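Guðlaug Hjaltested
29 June 2024

Thread on collecting demonstrations for robot learning, as I have been doing it for Stonari since the winter and I have opinions. Long one, mute me if you like.

The pitch for the Miranda set goes like this. You drive the arm through a household job by hand, over and over, the model watches, and eventually it gets the hang of drawers and cloths. "Just add data." I have heard that sentence in three separate meetings.

What the pitch leaves out is how much of what we record is me. My habits, my wrist, the way I come at everything from above and slightly to the right. If the model learns anything from my sessions, it may well learn to be a cautious woman in her forties with a bad shoulder.

Take the target we were set. 60 clean examples per task. Where does 60 come from? I asked. It was in the slides. I asked who put it in the slides and got a link to the slides.

And "clean" is doing a lot of work there. Does a run count if the fingers slip and I go back for another try? Vokotis, who label our stuff, say no, bin it. I'd say those are the ones worth keeping. A robot that has only ever seen things go right has no idea what to do with its second attempt.

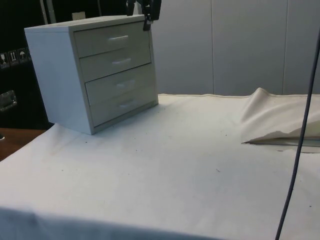
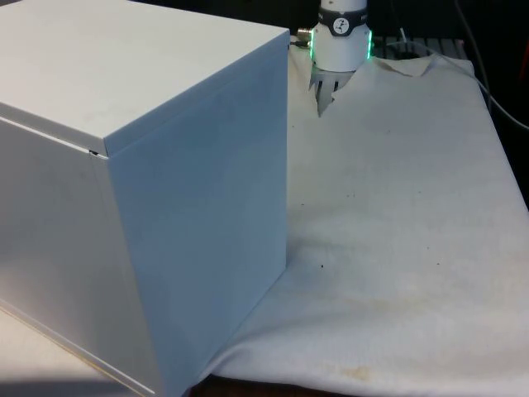
Guðlaug Hjaltested
Teleoperator and data lead, Stonari

Both from the Miranda set-up, for those asking what the work looks like. A gripper by a little four-drawer cabinet in the first, a gripper with a pinch of cloth in the second. That's the job.

Cloth first. A drawer has a handle and it moves one way. Cloth has no handle and moves any way it fancies. Pinch it a finger's width to the left and you get a whole new set of folds, so two examples I'd call identical look nothing alike to the model. We then file both under the same six-word instruction and hope.

Drawers are meant to be the easy bit. Fine, but which drawer? The instruction says "open the drawer" and there are four of them. Early on I always went for the top one, as anyone would. We trained on that, and guess which drawer it wanted when somebody typed "bottom".

Friederike Böttcher (she does the training side) plotted where my first grasps landed. 68 per cent were on the top handle. I had been told to vary it. I thought I was varying it!

So now a script picks the drawer for me before each run. Better. But it picks only the drawer. How fast I move, how long I dither before closing the fingers, where I start from – still me, every time.

Same worry about the room. White cloth, white cabinet, same patch of wall. I have no idea how much of our success rate belongs to the task and how much to that cloth. When we took an early version over to Uluston and put it on their bench, it did noticeably worse, and their bench isn't even that odd.

The official answer is "more variety in the next round", pencilled in for September. I'd like to know what kind. Swapping the tablecloth is easy to write in a plan. Getting 3 or 4 other people to do the driving is what I've asked for, and that costs wages, so it has gone a bit quiet.

Am I against doing this? No. The demonstrations do help, I've seen the before and after and there is a difference. I'm against the graph where the line goes up with the number of runs and the label on the axis says "skill".

If you collect this sort of data yourself, two things I'd love to hear. Do you keep your failed grasps? And has anyone measured how much of the operator ends up in the model? Friederike wants to try it by leaving one person's runs out, which needs there to be more than one person.

Replies open, I'll get to them after tea. Please don't send me the backflip video.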